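Home | Forums | New Posts | Members | Search | Log In

Dimham Home Forum > Kitchen & Laundry > Moving a washer upstairs, am I nuts?

plumbline_pat
10/8/26
OK folks, talk me into this or out of it. Our washer is in the basement and my knees are done with the stairs. There's a big linen closet on the second floor that backs right up to the bathroom, so the water and drain lines are pretty much there already. Got two quotes in September. Govik Plumbing wants $2962 to do the whole thing including the pan and the vent. Haberkorn said $1054 but that's plumbing only, and I'd have to find my own electrician. House is from the fifties, wood floors all over. Anybody done this and regretted it?

sockdrawer5
Did it five years ago and I'd do it again tomorrow! All the dirty clothes are upstairs anyway, so why was I hauling them down two flights like a pack mule? Get the pan with a drain, though. A pan with no drain just holds the water for a minute before it goes through your ceiling.

mudroom_mike
Gonna be the grump here. I had mine upstairs in the last house and the spin cycle shook the whole bedroom wall. Tried rubber feet, tried a thick mat, tried leveling it about a hundred times. We ended up only running it when everyone was out. Fifties joists are not what you want under a front loader.

sockdrawer5
Mike, that sounds like a bad floor or a bad machine. Mine hums a little and that's it. Did you have anybody look at the joists?

mudroom_mike
Yes I did, and he wanted $617 to add blocking, and it still shook. So I'm not just making this up lol

plumbline_pat
Ugh. OK, so that's one for and one against. The closet is over the dining room, so noise at night isn't a huge deal, but a leak would land right on the table. Is a top loader any better for the shaking?

tealkettle
Top loader here, second floor, and it's better than the front loader we had but not silent. What I'd really spend money on is a shutoff valve with a leak sensor. We have the Usard one and it closed the water once when a hose started dripping. Also, braided hoses. Please don't reuse the old rubber ones!

mudroom_mike
Agree with teal on the hoses at least.

hallway_hank
I'd go with the bigger quote. I went the cheap route and then spent weeks trying to get the electrician and the plumber in the same closet on the same day. And ask where the dryer vent is going to come out. Mine has two elbows in it and takes forever to dry towels. Adding one from my phone, then I'm off to switch a load over. 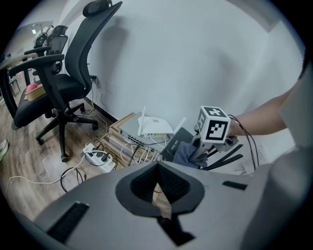 Bare arm, cables and a cube with the black-and-white patterns on it

sockdrawer5
Good point on the vent, I forgot about that one. Ours goes straight out the side wall, so maybe we got lucky.

plumbline_pat
Thanks everybody. I'm going to call Govik back and ask about the vent run and whether they'll look at the joists before I sign anything. Leaning yes. Mike, I promise to come back and tell you if my wall shakes.

mudroom_mike
I'll be waiting lol

Contact Us | Copyright Dimham Home Forum | Back to Top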